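Restaurants in Fultham increasingly ask diners to surrender their table after 90 minutes, a limit often disclosed only in the confirmation message. The Fultham Dining Review considers this practice unfair when applied to parties who have ordered a full meal.

Kitchens set the pace of dinner. A guest who waits 40 minutes for a main course should not be hurried through dessert to make up the time.

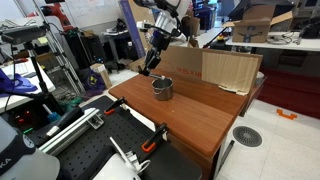

Owners reply that rents are high and that late tables cost them a second seating. Those concerns are legitimate. A fair policy would start the clock when the first dish is served and allow a further 30 minutes whenever the kitchen falls behind. The limit should also be printed on the menu.

Jeanie Cowie, for the Editorial Board

Contact the Review | Copyright Fultham Dining Review | Back to top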